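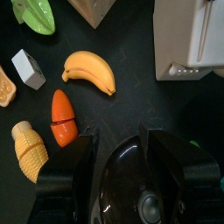

The Durkside Pigeon Cup is coming back this March, and I get to be the one to tell you! I run the racing office at the Surka Loft Club, and I've been flying birds out of this valley since I was a kid. Entries open today, January 2, 2024, and we're taking up to 215 birds. I'm writing from the clubhouse, where there's toy play food scattered on a dark, scratched-up tabletop, and the play food reminds me to start with the thing parents keep asking: yes, children can enter, and yes, there's a junior class again.

So, the races. We're flying two distances this year. The short one is 100 miles, from the fairground at Bastos back to your home loft, and it's open to young birds and old birds both. The long one goes from Skekix and is for old birds only (please don't ask me to bend on that, I've heard every argument there is). Birds for both races get handed in at the club the evening before, and the truck leaves well before sunup.

Entry is $10 a bird, same as last year. Juniors fly their first bird free. The winner of the Skekix race takes home $700 and the cup itself, which is heavier than it looks and needs polishing, so consider yourself warned. The Bastos winner gets feed, a new carrying basket and a ribbon. We had more than 100 birds on the short race last time and I'd love to see that beaten.

A few things are different. We've moved to electronic timing for everybody, so every bird needs a chip ring as well as its regular band. If you don't own a clock, the club has loaners, but put your name down early. We've also changed the weather rule. Last year we held the birds at Bastos all morning waiting on fog, and folks back home were standing in their yards with cold coffee, wondering what was going on. Now, if we can't release by noon, the race moves to the next day and we'll text you right away.

I also want to say something about the long race, since it's the one I love best. The stretch after Skekix goes over the ridge and then straight down the river, and a good bird will come in low and fast over the Durkside water tower. I've watched that for years and my heart still jumps every time! If you've never seen a race finish, come stand with us. It costs nothing to watch, there's parking behind the feed store, and the chili is hot.

Entry forms are at the clubhouse window and at the feed store counter. Bring your vaccination papers when you sign up, not on race day. Vendors who want a table should ask at the window too, and reporters are welcome at hand-in and at the release, as long as they keep back from the truck while the crates are open.

Media contact: Racing Office, Surka Loft Club, Durkside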